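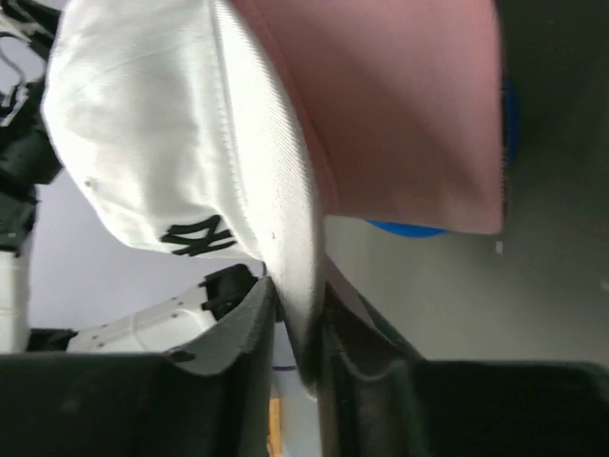 2 min read

4.2 Do team colors track loyalty?

We doubt it. Earlier work treats a team cap as a sign of support, and the Matos survey went so far as to use cap sales as a stand-in for attendance. Fig. 3 has a white cap with the interlocking NY logo in black – what that says about the buyer's interest in baseball is far from clear.

Of the 104 shoppers we spoke to in Morneck in December, 30 owned a team cap and had never watched a full game. The Wevis panel reports a stronger link, but it recruited outside a stadium, and we give it little weight.

Fig. 3. White cap with team logo.

We use cookies to improve your experience. Accept / Manage settings

Price may matter more. Our data cannot settle this, as most shoppers did not recall what they had paid.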